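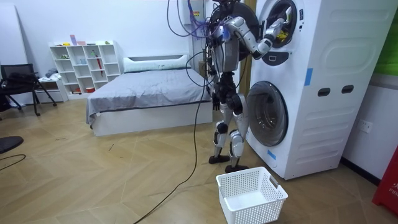 Unit 3. Subgoals, or How to Tell a Robot It Is Halfway Done

Notes for Volkan Akbulut's section. Read these before lab. Last September's version had a sign error in it, so if yours is stapled, throw it out.

3.1 Where we left off

In Unit 2 we trained a policy by plain imitation. A person drives the robot through the task, we record what the robot saw and what its joints did, and a network learns to produce the second from the first. This goes well for short tasks. Emptying a dryer into a basket is a long task made of short ones, and the trouble lives in the joints between them (the other kind of joints, too, but that is Unit 5).

The usual failure is dull to watch. The arm goes into the drum, comes out, and goes back in. From the camera's point of view, an arm on its way in looks a lot like an arm on its way out. The policy has no memory to speak of, so it picks whichever motion it saw more often at that pose, and then picks again.

3.2 The method

Zedine is the approach we follow this term. It splits the job between two networks.

The planner looks at the current picture and predicts a subgoal: a compact code for what things should look like at the end of the present stage. It runs slowly and keeps its answer until the stage changes.

The controller takes the picture, the joint angles and the subgoal, and produces motion. It runs fast and has no opinions about laundry.

For the dryer task we use 3 stages: reach in, grasp, carry to the basket. Students always ask for more stages. You may have more stages when you have labeled the ones you've got.

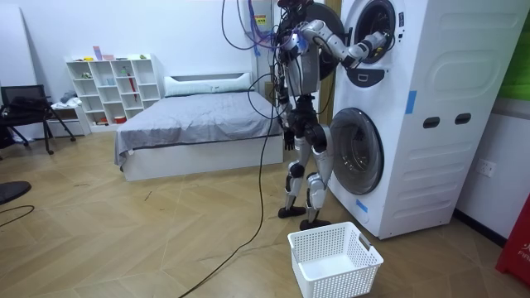
Figure 3.1. Stage one, reach in: gripper at the upper drum, basket on the floor, other arm down.

3.3 Training data

We start from 200 demonstrations, with stage boundaries marked by hand. Mark the boundary where the purpose changes, even if the arm is still moving. Two people labeling the same demonstration will disagree. Write down by how much, and resist the urge to average it away.

The controller trains on short windows cut from inside a stage. The planner trains on whole demonstrations. Mixing these up will run without any warning and give you a lovely loss curve.

3.4 What we found

With subgoals, the in-and-out dithering mostly goes away. What replaces it is a more confident sort of mistake: the planner decides the grasp is finished, and the controller carries nothing to the basket with great care. Kwan's fix is to make the planner check the gripper opening before it changes stage. It is crude and it helps.

3.5 For lab

Train the controller for 900 steps with the subgoal input set to zero, then again with it on. Plot both on the same axes. Bring one run that failed and be ready to say which network was to blame. "Both" is accepted if you can defend it.

Reading: the Hesitetti chapter on switching policies, skipping the proofs.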